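校机器人社论坛 » 项目讨论 » 行李箱拉链任务，夹爪到底怎么改

楼主 drenddale_07
发表于 19:40

我们组这学期的题目是让机械臂自己拉开行李箱的拉链，一月要给 Hicham Bouazza 老师演示。先把情况写一下，请做过类似题目的同学提意见。

硬件是社里那台 Juvard 六轴臂，夹爪是两指的，腕部有一个小相机。策略用遥操作示范训练，目前录了200条，箱子直接放在地上，臂从侧面伸过去。拉链头带拉环的箱子好办一些，夹住环，沿着拉链走就行。只有小拉头的就很难，夹爪合上以后经常滑掉。

最近一轮测试跑了100次，夹住拉环的有将近一半，夹住以后能一直拉过转角的只有19次。直线段基本没问题，失败集中在转角。

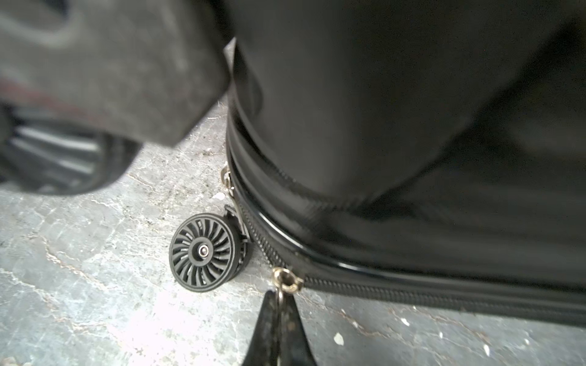 我个人倾向先改指尖，贴一层硅胶，再把前端磨窄一点。组里另一位同学觉得应该继续加数据，录到400条再说。两边都没说服对方，所以发上来问。

2楼 铁皮青蛙
发表于 19:58

先别加数据。你自己都说了失败集中在转角，那就看看示范里转角那一段是怎么走的。如果遥操作的人在转角处习惯停一下再换方向，策略学到的也是停一下，停的时候拉力一松，环就滑出来了。

3楼 Hanna Pavliuk
发表于 20:11

我做过上一届的开箱题目，说几点。

硅胶我们贴过，抓力是好了，但是厚度上去以后指尖伸不到拉环和箱体之间。后来换成薄的热缩管，够用。

黑箱子配黑拉链，腕部相机很容易看不清齿的走向，亮的滚边还会反光。你们最好在侧面加一个漫射灯，别用顶灯直射。

另外转角处拉链的受力方向是变的，夹爪姿态不跟着转，光靠平移肯定拉不动。

4楼 drenddale_07（楼主）
发表于 20:25

回2楼：翻了一下，确实大部分示范在转角都有停顿，是我录的，我的问题。

回3楼：热缩管用的多粗的？姿态这块我们现在手腕是锁住的，只放开了平移，当时是为了降低动作维度。

5楼 Hanna Pavliuk
发表于 20:31

按你们手指的宽度买，能套进去再吹紧就行，我那卷还在工具柜第二层，自己拿。手腕一定要放开，锁着没法做转角。

6楼 jinex小组
发表于 20:47

不太同意楼上。手腕放开以后200条数据肯定不够，离演示也没剩多久了。我们 Jinex 组做拉抽屉的时候放开过一次旋转，重新录数据录了两个多星期，效果还不如原来。

建议把任务拆开：直线段用现在的策略，到转角松手，重新夹，再拉下一段。评分表上没有写必须一次拉完。

7楼 铁皮青蛙
发表于 20:52

抽屉又不用转弯，放开旋转当然没有好处，这个不能拿来比。

拆开倒是可以，不过重新夹一次就多一次失败的机会。楼主现在夹取成功率连一半都不到，两次都夹住的概率自己算。

8楼 jinex小组
发表于 21:03

第二次夹的时候环就在旁边，起始位置差不多是固定的，成功率不能按第一次的算。你可以让他测一下。

9楼 fahmy
发表于 21:15

插一句安全的事。箱子放在地上一拉就会跟着走，臂会去追，我们上次就撞了急停。箱子后面要有东西顶住，里面再放点书压重。还有臂伸到这么低，软限位要重新设，别让指尖蹭地。

10楼 drenddale_07（楼主）
发表于 21:34

谢谢各位。箱子后面已经有东西挡着，压重还没做，明天加上。软限位我去查一下配置。

打算这样：先换热缩管，再按6楼的办法把任务拆成两段，单独测第二次夹取。手腕放开另外开一个分支，重录转角部分的示范，中间不停顿。两边用同一个箱子比，哪个好用哪个去演示。

11楼 Hanna Pavliuk
发表于 21:40

可以。测的时候灯别动，不然两边没法比。

12楼 铁皮青蛙
发表于 21:52

重录的时候换个人操作吧，你的停顿习惯不一定改得掉。我明天下午四点以后有空，可以帮着录。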